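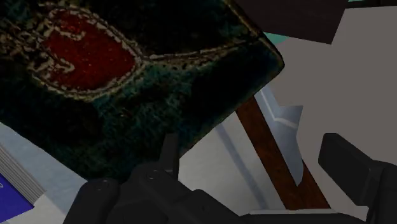
*Wrist view in sim. Mostly one dark ornate thing and a pair of fingers.*

**1/** Saturday, so naturally I'm debugging the Skosard grasp planner. It has opinions about clutter. Most of them are wrong.

**2/** From the wrist camera, anything big and dark gets segmented as "background, ignore". Planner then draws a lovely straight path through it. Collision checker says no. Planner proposes the same path, 2 cm to the left. Repeat until timeout.

**3/** I logged it overnight. 281 timeouts, and in nearly all of them the winning candidate was a near-copy of the first. We have a sampler. It just doesn't like to travel.

**4/** Fix so far: penalise candidates too close to a rejected one, and feed the Koller depth mask in before segmentation instead of after. One-line change, four hours finding the line.

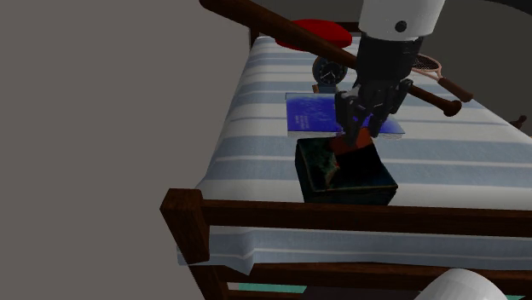 Macario Ventura replied that I should stop trusting the wrist view at all and plan from the fixed camera, the way Avach did, then use the wrist only for the last 10 cm.

**5/** Annoyingly, he may have a point. The fixed camera can tell a bat from a bed. It also loses whatever is behind the gripper, usually the thing I've asked it to pick up.

**6/** So: both views, fused, with the wrist weighted up as the hand gets close. Oltora has a node for this. Its documentation is a TODO with a smiley face in it.

**7/** Rerunning the lot now, 878 seeds, same clutter. The laptop fan has joined the discussion. Numbers on Monday if they're good, Thursday if they're not.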